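Apprendre par l'exemple, une prise après l'autre

Chez Drendatex, la journée commence à vider une caisse d'objets sur un tapis vert. Les bras robotisés du projet Jarum n'ont pas de programme écrit pour chaque geste. On leur montre des manipulations, on enregistre, et le système apprend à partir de ces enregistrements.

Suryani Wuisan coordonne la collecte. Son équipe compte 5 opérateurs, qui pilotent les bras à distance par tranches d'une heure. L'objectif est de 3 000 démonstrations complètes. Mercredi, le compteur affichait 979.

« Les prises ratées, on les garde aussi, mais à part, explique-t-elle. Il faut les étiqueter correctement, et c'est là que passe une bonne partie du temps. »
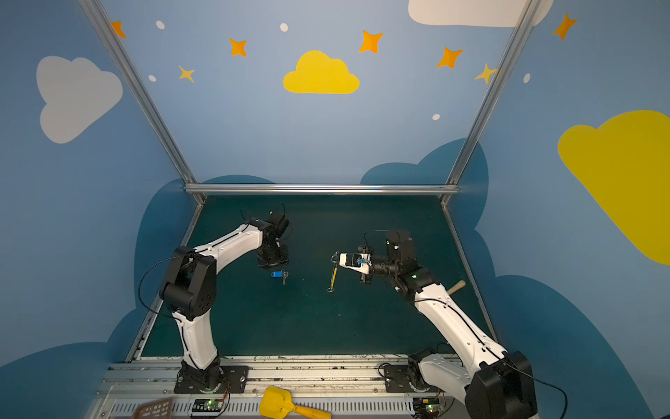

Les deux bras au travail dans leur enceinte décorée de nuages et d'étoiles. À gauche, la pince au-dessus d'un porte-clés bleu.

Les objets changent souvent. Un système qui ne verrait que des cubes ne saurait pas quoi faire d'une clé posée à plat ou d'un manche étroit. La réserve en contient 200, achetés pour la plupart au bazar du quartier. Chacun porte un numéro dans le tableur, avec son poids et sa longueur.

Une démonstration est relue avant d'entrer dans la base. Si l'opérateur a hésité trop longtemps ou repris son geste, elle est signalée. Les séries validées partent le soir chez Lakstead, qui entraîne le modèle et renvoie la liste des gestes encore mal maîtrisés. La dernière demandait davantage d'objets fins, saisis sous des angles différents. Les opérateurs s'y consacrent jusqu'en décembre.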